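Kitchen tips for tenants, from the Horside building office

Report a dripping tap before February is out. Put a bowl under it, turn off the valve below the sink and leave a note with your flat number. Washers are covered by the service charge. Taps you fitted yourself are not.
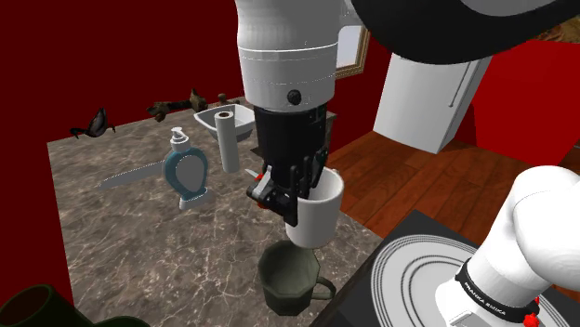 Shared drains block most often in the first-floor stack, and the last clearance cost the building 453 dollars. Wipe grease out of pans with paper before washing. Coffee grounds go in the trash, so empty a white ceramic mug like this one over the bin first, then rinse it.

Keep the vent hood filter clean. Soak it in hot water and dish soap for an hour, and dry it before it goes back in.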